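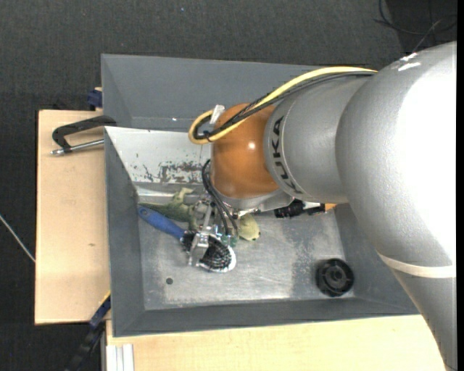
저희 집 현관 옆에는 오랫동안 '잡동사니 통'이라고 부르던 납작한 철제 통이 하나 있었어요. 건전지, 나사, 열쇠고리, 어디서 나왔는지 모를 플라스틱 뚜껑까지 일단 다 거기로 들어갔죠. 그러다 지난 5월에 드라이버 비트 하나를 찾느라 통을 세 번이나 뒤집어엎고 나서 결심했습니다. 이제는 정리하자! 오늘은 그때 제가 한 방법을 순서대로 적어 볼게요. 블로그 이웃 몇 분이 댓글로 물어보셨는데 답글로 달기엔 너무 길어서요.

준비물부터

집에 있는 걸로 거의 해결됩니다. 제가 쓴 건 이 정도예요.

얕은 철제 통 하나 (저는 원래 쓰던 걸 그대로 썼어요)
통 밑에 깔 나무판 한 장
안 쓰는 수건이나 헌 이불보
작은 칸막이 상자 몇 개
마른걸레, 물걸레, 중성세제
종이테이프와 유성펜
자석 하나

나무판은 Flikovwood라는 동네 목재상에서 긴 변 930mm, 짧은 변 600mm로 잘라 왔습니다. 처음엔 굳이 필요할까 싶었는데 사길 잘했어요. 철제 통을 바닥에 바로 놓고 끌면 소리도 소리지만 장판이 쓸려요. 저희 집 작은방 장판에 그 증거가 아직도 길게 남아 있습니다(남편은 아직 모릅니다). 모서리는 꼭 사포로 한 번 밀어 주세요. 저는 귀찮아서 그냥 썼다가 손에 가시가 박혀서 저녁 내내 핀셋 들고 있었거든요.

1단계. 한 번에 쏟지 않기

제가 제일 크게 실수했던 부분이에요. 의욕이 넘쳐서 통을 통째로 거실에 확 쏟았더니 나사가 소파 밑으로 다 굴러갔어요. 두 번째부터는 방법을 바꿨습니다. 통은 나무판 위에 그대로 두고, 옆에 수건을 넓게 편 다음 큰 것부터 하나씩 꺼내는 거예요. 큰 물건이 빠지면 바닥이 보이기 시작하는데, 그때부터 작은 것들이 눈에 들어옵니다.

너무 작은 나사나 핀은 손으로 집지 말고 자석을 쓰세요. 자석을 비닐봉지에 넣고 훑은 다음 봉지를 뒤집으면 나사만 쏙 떨어져 나와요. 이거 알고 나서 얼마나 신났는지 몰라요! 황동 나사나 알루미늄 부품은 안 붙으니까 그건 마지막에 손으로 주워야 합니다.

2단계. 종류 말고 '쓰는 곳'으로 나누기

예전에는 금속은 금속끼리, 플라스틱은 플라스틱끼리 모았어요. 보기에는 깔끔한데 막상 쓸 때는 하나도 편하지 않더라고요. 전구를 갈려면 드라이버는 이 칸, 전구는 저 칸, 장갑은 또 다른 방에 가 있고요.

그래서 지금은 이렇게 나눕니다. 현관에서 쓰는 것, 주방에서 쓰는 것, 자전거에 쓰는 것, 그리고 모르겠는 것. '모르겠는 것' 칸은 꼭 만드세요. 이게 없으면 정체불명의 부품 하나를 들고 십 분씩 고민하게 돼요. 저는 그 칸에 종이테이프를 붙이고 넣은 달을 적어 둡니다. 계절이 두 번 바뀔 때까지 한 번도 안 찾으면 보내 주는 걸로요.

이 분류법은 Alcides Tavares 씨한테 배운 거예요. 예전에 살던 동네에서 자전거 수리를 가르쳐 주시던 분인데, 공구통을 열면 펑크 때울 때 쓰는 것끼리 한 주머니에 들어 있었어요. 튜브 패치 옆에 사포가 있고 그 옆에 분필이 있고. 그때는 신기하다고만 생각하고 넘어갔는데, 제 통을 정리하면서 그 주머니가 딱 떠올랐습니다.

3단계. 빈 통 닦기

물건을 다 뺐으면 통을 닦을 차례입니다. 순서는 마른걸레가 먼저예요. 먼지랑 쇳가루가 있는 상태에서 물걸레부터 대면 회색 죽처럼 돼서 구석에 끼어 버립니다. 마른걸레로 한 방향으로 쓸어 모으고, 구석은 안 쓰는 칫솔로 긁어 낸 다음 물걸레에 중성세제를 조금 묻혀서 닦으세요.

얼룩은 좀 끈질깁니다. 갈색 녹 얼룩은 베이킹소다를 물에 되직하게 개서 발라 두었다가 문지르면 꽤 연해져요. 완전히 없어지지는 않았습니다. 저도 두 번 해 보고 그냥 포기했어요. 어차피 물건 담으면 안 보이니까 괜찮아요 ㅎㅎ

철 수세미는 쓰지 마세요. 저는 Clakura라는 데서 산 거친 수세미로 박박 밀었다가 표면이 벗겨져서, 한 달 뒤에 바로 그 자리에 녹이 더 크게 올라왔어요. 닦은 다음에는 드라이기로 모서리까지 바싹 말려 주시고요.

그리고 통 바닥에 구멍이 있는지 한번 보세요. 저는 나사가 자꾸 사라지는 이유를 몰랐는데, 바닥 구멍으로 빠지고 있었던 거예요! 안쪽에서 두꺼운 테이프를 한 장 붙이니까 바로 해결됐습니다. 물기 있는 걸 담는 통이면 막지 말고 작은 망을 대는 게 나아요.

4단계. 다시 담기

여기서 욕심을 부리면 처음으로 돌아갑니다. 얕은 통은 한 층으로만 담는 게 제일 좋아요. 겹쳐 쌓는 순간 밑에 있는 건 없는 물건이 되거든요. 그리고 벽이 비스듬한 통은 네모난 칸막이를 가장자리에 딱 붙일 수가 없어요. 위쪽은 벌어지고 아래쪽은 좁으니까요. 저는 칸막이 상자를 가운데로 모아 놓고, 비스듬한 벽 쪽에는 장갑이나 끈처럼 물렁한 걸 둘러 놓았습니다. 그러면 상자가 밀리지도 않고 빈틈도 없어져요.

칸막이 상자는 길이 368mm짜리 두 개를 썼는데, Hollgate 매장에서 주방 서랍용으로 파는 거예요. 사기 전에 꼭 통 위쪽 말고 바닥 쪽 길이를 재세요. 저는 위쪽만 재고 갔다가 한 번 교환하러 다녀왔습니다. 버스 타고요...

무거운 건 가운데, 가벼운 건 바깥쪽. 뾰족한 건 끝이 전부 같은 방향을 보게. 급할 때 손을 쑥 넣어도 안 다치려면 이건 꼭 지켜 주세요.

자주 물어보시는 것

칸막이 없이도 되냐고 하시는데, 됩니다. 두부 용기나 과일 상자 잘라서 써도 충분해요. 저도 처음 몇 주는 Rutherford 쿠키 상자 뚜껑으로 버텼어요.

아이가 있는 집은 건전지만 따로 빼서 높은 데 두세요. 특히 동전 모양 건전지요. 쓰던 것과 새것이 섞이면 구분이 안 되니까 다 쓴 건 단자에 테이프를 붙여서 바로 따로 모으시고요.

얼마나 걸리냐는 질문도 많았는데, 저는 오후 두 시에 시작해서 저녁밥 안치기 전에 끝났어요. 중간에 옛날 열쇠고리 나와서 구경하느라 좀 놀았고요. 그 드라이버 비트는 결국 통이 아니라 겨울 코트 주머니에서 나왔습니다. 다음 글에서는 신발장 맨 아래 칸을 해 볼 건데, 거기는 저도 좀 무서워요.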